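### 3.2 Bed layers and the reporting of warmth

In the first round of the survey we asked the participants only how many covers they used at night. The answers were difficult to compare. Some persons counted the sheet as a cover, others did not, and a quilted item that is put on the bed only in the coldest weeks was often forgotten. For the second round we therefore changed the wording and asked for each layer separately, beginning with the one nearest to the body. 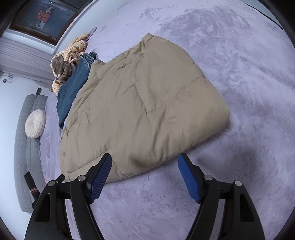
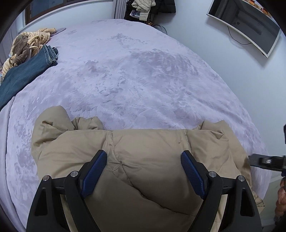

**Figure 3.** Quilted textile lying on a plush blanket that covers the bed.

Of the 200 households in Gesar and Flillberg which received the new form, 70 agreed to keep a night diary from November until the end of the heating season. Together they gave us 1,461 usable nights. A night was usable when the layers, the window position and the warmth score were all filled in before noon of the next day. Diaries completed later were kept in the archive but do not enter the tables.

We distinguish between permanent layers, which stay on the bed during the day, and added layers, which are brought in the evening or during the night. This distinction was proposed by Ottilie Gasser after the pilot interviews, where several older participants spoke of "the blanket" and "the extra one" as two quite different things. The permanent layer was seldom changed before spring, even in rooms that had become too warm. The added layer was moved much more freely, and it is mostly there that we see the response to outdoor temperature.

The warmth score was given on a scale from one (much too cold) to seven (much too warm). Participants in Flillberg used the middle of the scale more than those in Gesar, and we can't fully explain this difference. The houses in Flillberg are newer on average, but the bedroom temperatures measured in the two places were close. One possible reason is the order of the questions — in Gesar, an early version of the form placed the score before the list of layers. In 11 households this early version stayed in use for the whole period. We repeated the analysis without them and the direction of the result remained the same, although the effect of the added layer became weaker.

Thaddäus Plattner coded the free comments, and a second reader checked each code. The most frequent comment concerned cold feet, also on nights with a score of five or higher. It seems that the single score hides an uneven distribution of warmth over the body. A separate question for the feet would have been useful, and it is included in the form now being tested in Dradton.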